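Two slots and a lot of holes: a talk with the owner of Claseck

The workshop at Claseck is one long room behind the bus depot in Prarivport, and most of what gets made in it is flat. The firm sells worktables and, more and more, tops without legs for people who already have a base they like. We talked with the owner on 9th February, between two deliveries.

"People think a table is the easy piece of furniture," the owner said. "A chair has to fit a body. A table only has to stay level, so they figure anybody can do it. Then they call me in January and say the thing rocks."

The business started 18 years ago with school desks. It has nine people now, five of them on the shop floor. White tops are the best sellers, and the owner has firm opinions about the finish.

"Matte, always. Gloss looks great in the showroom and then you put a lamp over it and you can't look at it for more than an hour. Matte shows scuffs, sure. I tell people that before they pay. A white top that gets used is going to have marks on it by the end of the first month, and if that bothers you, buy gray."

Cutouts are the other thing customers ask about. A hole is quick to drill, the owner said, but a slot takes planning, and it can't be moved later.
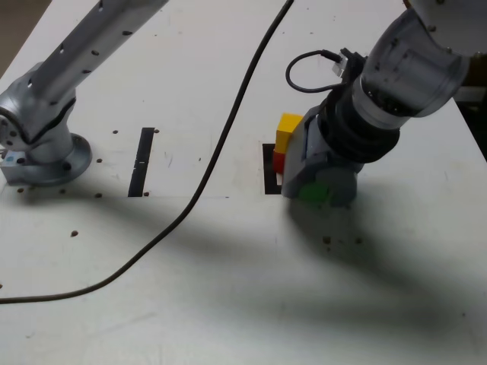 A matte white top with two rectangular slots and small round mounting holes.

"The question I ask is, where does the cable go? They say they'll sort it out later. Later means it runs across the middle of the table and somebody's elbow finds it. I've got one on my own desk doing exactly that, so I'm no better."

Small mounting holes are less trouble. Some buyers want them in a strict grid, and others send a drawing with holes wherever they happen to need them. The shop will do either. The owner prefers to get the drawing on paper, with the measurements written in by hand -- "because then I know a person looked at it."

The largest order so far was 90 tops for the Elta training rooms, all the same size, all with rounded corners. It took the whole winter, and the owner would not want another one like it. The range that sells steadily is called Liepiņa and comes in three widths. It has hardly changed since it was introduced, apart from a thicker edge.

"The old edge chipped. We had a few come back, and we replaced them, and then we made the edge thicker."

On cleaning, the advice was short. Warm water, a soft cloth, a little dish soap. No scouring pads, which leave a shine on a matte surface that doesn't come out.

"And wipe around the holes," the owner said. "That's where the dust sits."

The workshop takes visitors on weekday mornings. Customers who want slots should bring whatever has to pass through them.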